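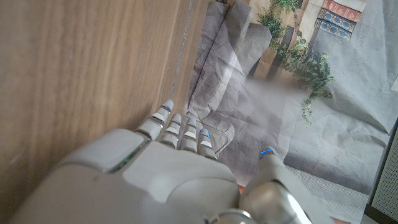

Kiri Ellery would have skipped the drying hall and gone straight to the slicer, as the first hour of the Tarkside open day is mostly pipework. I stayed with the full route. The drying hall is where the mill decides what its veneer will be worth, and it gets two paragraphs in the visitor leaflet.

Tarkside sits on the river side of Darkorville, a short walk from the bus stop at the bridge. The gate opened at 9 in the morning and groups went in by the log yard. Logs are kept under sprinklers from April until the first frosts to stop the ends from checking. Water is drawn from the river, settled in two ponds and returned to the same loop. The yard crew paints the log ends with wax as well, but only on walnut and cherry.

From the yard the logs are debarked, sawn into flitches and soaked in hot water. Soaking time depends on species and thickness. Our guide, Vanderleia Barros, gave 30 hours for the oak flitches then in the vats. Too short a soak leaves the knife side rough, and too long a soak dulls the color. The vats are covered with steel lids, and the temperature is logged on paper at each shift change.

The slicer is a horizontal machine of an older type. The flitch is clamped to a bed and the knife passes across it, with a pressure bar set just ahead of the edge. Most adjustment is still by hand – knife projection on one side, bar gap on the other. Knives are changed when the operator hears a change in the cut. Sheets come off damp and are kept in order, so that a full flitch can later be matched across a table or a run of doors.

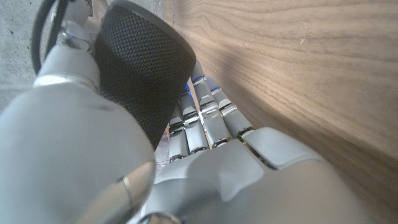 Diamond knurling on a black cylinder, next to a wooden panel.

The dryer has 5 heated sections and a cooling section at the end. Moisture is checked at the outfeed with a pin meter, and sheets outside the limit go back through. Barros said that most rejects come from buckling, and that these are pressed flat between heated plates before grading. Grading is done by eye under daylight tubes. The standard bundle for the Plolleseck grade is 168 sheets, tied in paper tape and labeled with the flitch number.

The last stop was the finish room, where Waaka, a hard wax oil made on site, is applied to test pieces. The interesting part was the wear rack: coated samples are rubbed, wetted and left under lamps, then compared with an untreated strip. Edges fail first. A chipped edge lets water in under the face, and the damage then runs along the grain.

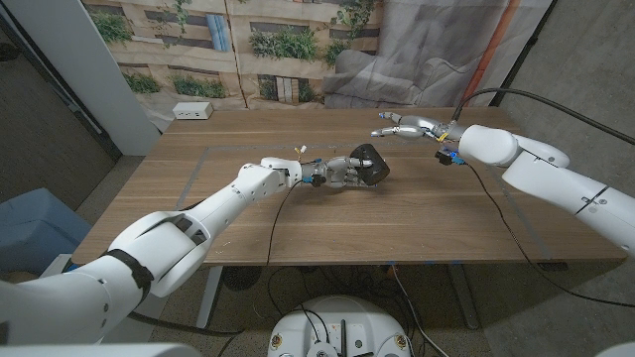 Wooden table with a black object on the tabletop.

The tour ended at the sample store. Offcuts are sold by weight, cash only. Safety glasses are lent at the gate, but closed shoes are required and there are none to borrow. The slicer floor is loud enough that the guide's talk is lost from the third row back – stand near the rail.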